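Home Modules Projects Staff Contact

Meal Visits for Older People Living Alone: Project Report
Kacper Śliwiński and Irén Takács

We set out to learn whether a daily lunch visit helps people over 75 eat better. Tullik, the home care firm that agreed to have us, let us read 62 visit logs, most of which said "ate well" and left it there. One said "soup", twice.

We then rang 17 families. Their accounts were fuller, particularly on the subject of the soup.
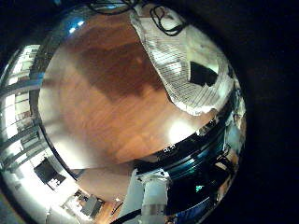 Visits lasting under 40 minutes were mostly spent heating things up. Longer ones allowed for sitting down — the part clients told their families they liked. Our tutor, Vilmos Győri, asked for a control group. We have noted his request.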